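Wrist camera mask drops the cloth corner near the gripper fingers

Asked in Perception. 2 answers, 274 views

I'm running Cusi for segmentation on a two-arm cell and feeding the mask into the Tratimex grasp planner. The task is folding a red garment on a light table. The planner wants a corner point from the wrist camera. With the gripper open over the cloth edge I get a good corner in some cycles, and in others it jumps to the fingertip. Head camera masks are stable. Wrist view first, then the head view.
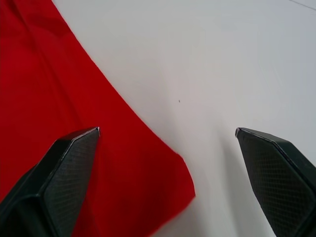
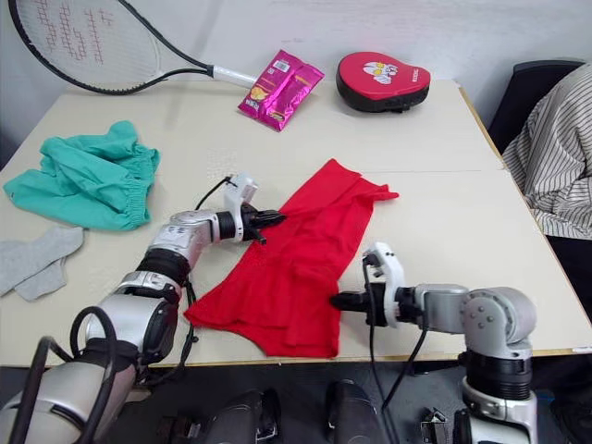
What I have tried
Raised the color threshold, no change. Turned on smoothing with a window of 5, then 7. The jump gets slower but it is still there. Do I need to retrain?

Answer 1 (accepted)
No retraining. Your left finger covers part of the cloth, so the mask outline follows the finger and comes to a point at the tip. The corner finder takes the sharpest point it gets. Make a static mask of both fingers for each gripper opening you use, grow it by a few pixels, and throw out any corner candidate that touches it. Do this before smoothing. Put the window back to 2 or you will lag when the arm moves.
Pouran Ebrahimi

Comment from the asker: Works with the gripper open. I still need masks for the half-closed positions.

Answer 2
We had something like this in Clerkex and switched to Cania. Never looked into why. Also check your exposure, auto exposure on a white table can be bad.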